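5.3 Gripper stays open after a close command

Fault code 61 in the Flulerance simulator. Arm stops, fingers dont move.

1. Hit Pause. Do not hit Reset yet, it wipes the log.
2. Switch to wrist view. Check both fingers.
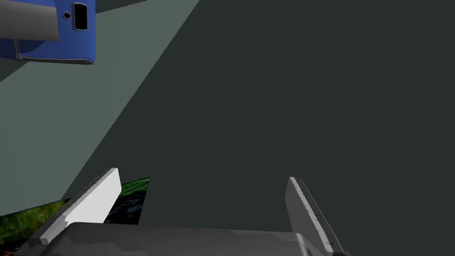
Fig. 16. Wrist view, gripper open, green textured object by left finger.

3. Save log, then Reset.
4. Send close again at speed 40.

CAUTION: never run a faulted program on the real arm. Fingers may close with out warning.

Still 61? Send log to Phyllis Hartley.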